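About Stasgate

Stasgate is a small test workshop in Wavton. We compare grippers, arms, cameras and controllers for companies that must choose one and have no time to try them all. Osvaldo Piras and Noemi Carbone opened it in February with one arm and two grippers on loan. Today our shelf holds 31 grippers.

Each comparison begins in simulation. Senad Halilović prepares the objects, a tennis ball among them, and each finger shape gets 1000 tries before we touch any hardware.

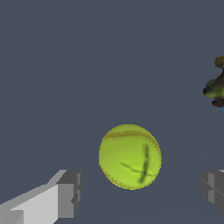 After this the best candidates go to the real bench, with 40 tries for each object. Darnell Whitlock runs the bench and writes down every drop — also the ones that look like bad luck. The customer receives the full table, not only the winner.

We sell no grippers and take no commission from makers. If you want to visit, please write first to Josiane Bodin, who keeps the bench calendar.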